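In Praise of the Slow Stitch

My grandmother repaired flour sacks, and she had one rule for me: do not pull until you know where the thread is. I was maybe seven years old and I did not understand why this was a rule. I pulled, I got a knot, and she cut it out and gave me the needle again. Many years later I sat in a training course for suturing, and the teacher, Morag Menzies, said almost the same sentence to a class of adults. I wanted to laugh, but my thread was already in a knot.

I write this because I think we teach suturing too fast. In our course at Ilton we had 30 minutes for the simple interrupted stitch, then the same for the next type, and on Friday there was a test with a clock. The clock is the part I want to argue with. A person who is measured by a clock learns to hurry the hands, and the hands remember it for a long time.

People who defend the clock are not foolish. They say that an operation has a limit, that a patient should not lie under anesthesia longer than necessary, and that a slow surgeon is also a danger. I agree with every part of this. My question is only about the order. Speed should come after the movement is clean, and in most courses I have seen, it comes in the first week.

Think about what one stitch asks from a beginner. The needle is curved, so the wrist must turn with the curve, and a straight push will tear the tissue. The needle must be held at the correct place on its body, because too close to the tip there is no length to pass, and too close to the tail it bends or turns in the jaws. The second instrument must wait nearby without disturbing anything. And all this time the thread has its own opinion. 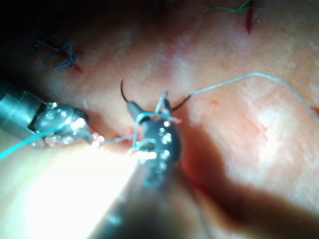
The thread is what beginners forget. They look at the needle, which is natural, and the loops collect near the jaws until one of them is caught. Morenike Akande, who practiced at the next table from mine, had the habit of stopping after each pass to look at the whole length of the suture. She lost maybe a few seconds each time. Her marks on the timed test were low, and I thought this was unfair, for her stitches were the most even in the class.

I also want to say a word for the practice surface. Some schools save money here, and the students work on something too stiff or too dry in feeling, where even a bad angle holds. A good practice surface should punish you a little. If you pull too hard, the edges should bunch. If you take unequal bites, one side should stand higher than the other, and you should have to look at it for the rest of the afternoon beside your later attempts. I find this more useful than any score sheet. A row of old stitches is a very direct teacher.

Another thing is the color of the thread. I have met instructors who think a bright thread is for children. I disagree strongly. When the suture is blue or green, I can follow it, I can see which end is short and which is long, and I can see my mistake before I tighten it. Later one can practice with whatever the hospital gives.

What would I change? I would take the clock away for the first 2 weeks. I would ask each student to place fewer stitches and to remove the bad ones by themselves. I would have the teacher look at the knots from the side as well as from the top, as my grandmother did with the sacks, holding them up to the window.

Mrs. Menzies told me, when I gave her this opinion, that the schedule is decided above her and that she has asked for more hours before. She will ask again in June. I have offered to write a letter to go with her request, and this essay is more or less the first version of it.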